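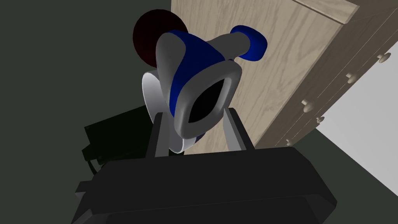 Un distributeur à puce n'a jamais fait maigrir un chat, c'est la gamelle du voisin de litière qu'il faut surveiller, m'a répondu Nadine Chamoun sur l'autre fil, et depuis j'hésite à sortir la carte bleue.

Distributeur à reconnaissance de puce pour chats voleurs : ça vaut vraiment le prix ?

Posté par grelinette

Je reprends depuis le début. Deux chats à la maison. Le vieux, Walla, a 11 ans et des reins fatigués, donc croquettes vétérinaires. L'autre est jeune, rond, et mange tout ce qui ne se défend pas. Le vétérinaire voudrait que Walla ait sa ration à lui, environ 70 g par jour, et que le gros n'y touche pas. Facile à dire au comptoir.

On me vante de tous les côtés le Lirkon, le modèle avec couvercle qui lit la puce d'identification. Le chat enregistré approche, ça s'ouvre, il s'en va, ça se referme. Sur le site du vendeur, 1 201 avis, presque tous enthousiastes, et une bonne partie écrits dans la semaine de la livraison. Je ne sais pas vous, mais moi, un avis sur un appareil que le chat n'a pas encore appris à contourner, ça ne me dit pas grand-chose.

Mes questions sont bêtes :
Est-ce que le deuxième chat ne vient pas tout simplement fourrer la tête à côté du premier pendant que c'est ouvert ?
Est-ce que ça marche sans l'application ? Je n'ai aucune envie de créer un compte pour nourrir un chat.
Et est-ce que quelqu'un en a un depuis assez longtemps pour parler des pannes ?

Merci de ne pas me répondre « donne-leur à manger dans des pièces séparées ». Walla grignote toute la journée, une bouchée par-ci, une bouchée par-là, il ne videra jamais son bol en une fois.

Posté par tonton_brosse

J'ai le Werumo, qui est à peu près la même chose avec un couvercle qui coulisse. Oui, le deuxième chat met la tête à côté. Chez nous il a compris en un après-midi. Le fabricant vend un capot arrière en supplément pour empêcher ça, et je trouve assez fort de café de vendre à part la pièce qui fait que l'appareil sert à quelque chose. Enfin bref, avec le capot c'est mieux.

L'appli je ne l'ai jamais installée, ça s'ouvre et ça se ferme quand même.

Posté par Ovale

Je vais être moins gentil que tonton_brosse. J'ai eu le Lirkon, je l'ai revendu, et je ne suis pas sûr que le problème venait entièrement de l'appareil, alors prenez ce qui suit pour ce que c'est.

D'abord la lecture de la puce. Elle est posée sous la peau, en France en général du côté gauche du cou, et selon les chats elle peut avoir glissé un peu. L'antenne du distributeur, elle, est dans l'arceau au-dessus du bol. Un chat qui mange de biais, comme le mien, n'est pas lu une fois sur l'autre. Le couvercle s'ouvre, hésite, se rabat, et le chat recule. Le mien a boudé la machine et il a fallu tout reprendre avec le couvercle bloqué en position ouverte, puis à moitié, puis avec le mouvement. La notice expédie l'apprentissage en un paragraphe. Comptez large, surtout avec un chat âgé qui n'a rien demandé.

Certains passent par la médaille électronique fournie, à accrocher au collier. Ça se lit mieux, paraît-il. Je n'ai pas essayé, mon chat perd ses colliers dans les haies et je n'allais pas y suspendre la clé du garde-manger.
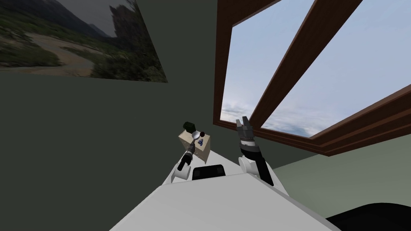
Ensuite le bruit. On lit partout « silencieux », et c'est vrai pour une oreille humaine dans un salon avec la télé allumée. Un chat craintif, lui, entend le petit moteur très bien. Il y a un réglage de vitesse de fermeture, mettez-le au plus lent, sauf que plus c'est lent, plus le voleur a le temps de passer. Vous voyez le genre de compromis.

Sur l'application, je rejoins grelinette. Elle dessine des courbes : combien de visites, combien de temps devant le bol, combien mangé. Le poids mesuré, je l'ai vérifié avec ma balance de cuisine et ça ne tombait pas juste. Pour un chat malade des reins, si on veut savoir ce qu'il avale, on pèse le bol le matin et on le repèse le soir. Ça coûte le prix d'une balance. J'ajoute que la moitié des alertes que je recevais concernaient l'appareil lui-même, la pile, la connexion, la mise à jour. Mon chat n'en avait que faire et moi non plus.

Les pannes, maintenant. Le mien n'est pas tombé en panne au sens strict. Le couvercle a commencé à forcer, j'ai démonté, il y avait de la poussière de croquettes dans la glissière. Un pinceau sec et c'était reparti. À noter que ça n'est écrit nulle part dans l'entretien conseillé, où l'on parle seulement de laver le bol. La boutique Nanayakkara, où je l'avais pris, m'a proposé un remplacement complet avant même de me demander si j'avais nettoyé. J'ai refusé, mais ça donne une idée de ce qu'ils voient revenir.

Ce que j'ai fait à la place : un vieux caisson dont j'ai découpé l'entrée à la taille du petit chat. Le gros ne passe pas les épaules. Dans votre cas, si l'écart de gabarit est net, essayez d'abord ça avec un carton, ça ne coûte rien et vous saurez vite. Si votre Walla est aussi large que l'autre, évidemment, ça tombe à l'eau.

Et si vous achetez quand même :
prenez-le chez un vendeur qui reprend l'appareil après usage, pas seulement sous emballage
vérifiez que le capot arrière est compris
collez le dos contre un mur, dans un coin si possible
gardez l'ancien bol sous la main pendant l'apprentissage, un vieux chat insuffisant rénal ne doit pas sauter de repas pour une histoire de couvercle

Si Walla cesse de manger, on arrête tout et on appelle le vétérinaire, bien sûr.

Posté par grelinette

Merci à tous les deux. Je viens de faire le test du carton. Le gros est entré. Il a forcé, il a soufflé, mais il est entré, et Walla l'a regardé faire sans bouger.

Donc ce sera sans doute le modèle à puce, avec le capot, et je demanderai au cabinet de passer le lecteur pour voir où se trouve exactement la sienne avant de commander. Je reviendrai écrire un avis, mais pas dans la semaine de la livraison.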